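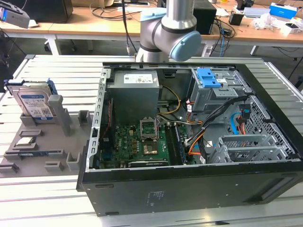 Contents > Part Two: Running the House > Chapter 7

Chapter 7. Room Rates and Occupancy

A hotel room that stays empty tonight cannot be sold tomorrow. Most pricing decisions in the lodging business start from this fact. A shop can keep an unsold coat for another season, but a hotel has only the night itself.

Take the Peltesby, a seaside hotel with 40 rooms. On one night in April it sold 22 of them, an occupancy rate of 55 percent. The manager, Panagiotis Zupan, could have cut his rates to fill more rooms. He chose to hold them, and offered guests who stayed two nights a free breakfast.

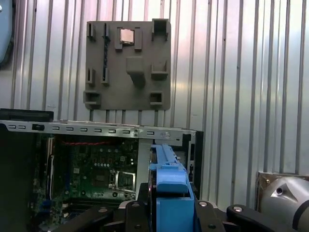 Whether he chose well depends on what each extra guest costs. Cleaning, laundry and breakfast rise with every room sold. Rent and the wages of the front desk do not. In this chapter you will learn to separate the two kinds of cost, work out the lowest rate a hotel should accept, and read a simple occupancy report.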